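In praise of the boring failure

I love a robot that fails loudly. The failure I want to talk about is the other sort, the kind that came out of our Nunen project at Serkance this April, and it has made me more excited about fault logging than I ever expected to be.

Nunen learns picking from demonstrations made with a hand-held gripper. We had 1282 of them, and the policy trained on that set closed too early. In 20 trials it missed the part 11 times, stopping short with its fingers shut on air, and every single miss was logged as a success!

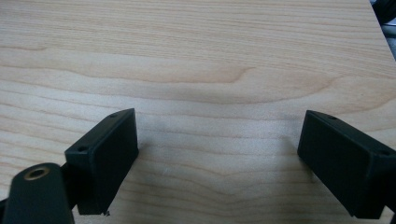

A closed gripper is a lousy definition of a completed grasp. Our success flag read finger position and nothing else, so shut meant done. Open is just as slippery. The fingers can stand wide apart over bare wood with nothing between them, and a width reading alone won't say if that's a start, a release or a drop. I'd argue that every gripper log should carry a separate "is something held" field, even a crude one, and that a blank in it should stop the run.

The Flulska rig down the hall has had a field like that from the beginning, and I used to think it was fussy. I take it back. It would have caught our fault on the first morning - and it's such a lovely, cheap piece of engineering.
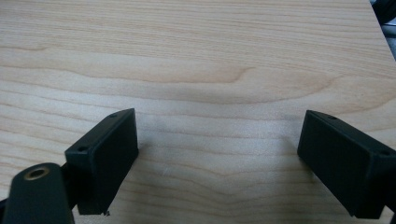 Hardware deserves the same curiosity. We spent two days blaming software before anyone put a gauge on the fingers, and one had crept on its mount. Black blocks with a couple of small screw holes along the top edge don't look like suspects, but a small shift there moves the whole grasp. Check them before each session, write the number down, and keep the bad runs. Ours are the best data we have.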